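Top-hung windows get little attention in kitchen planning, and Dušan Havlíček thinks the counter underneath gets even less. His refit of a narrow galley in Beltwood began with the sill. The old casement swung inward over the worktop, and everything on the counter had to be moved before it could be opened.

The replacement, an awning unit from Draden, tilts outward and leaves the counter free. Frosted glass was specified for privacy from the building opposite. The unit cost $1,599 before fitting; a clear version with a deeper frame was quoted at $1,999. Fitting took two days in May.

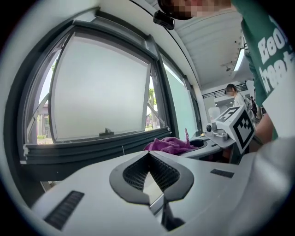
The frosted pane tilted open, with a purple cloth on the counter.

A dark frame shows dust sooner than a white one, and the lower rail collects most of it. Havlíček wipes the rail and the latch with a dry cloth first, then a damp one, and leaves the seals alone. He keeps the cloth at the window.

Čestmír Vrabec, who fitted the unit, set the sill 14 inches below the old line. He advises checking the hinge screws after the first winter. Frames of this weight settle slightly, and the latch may need adjusting to match.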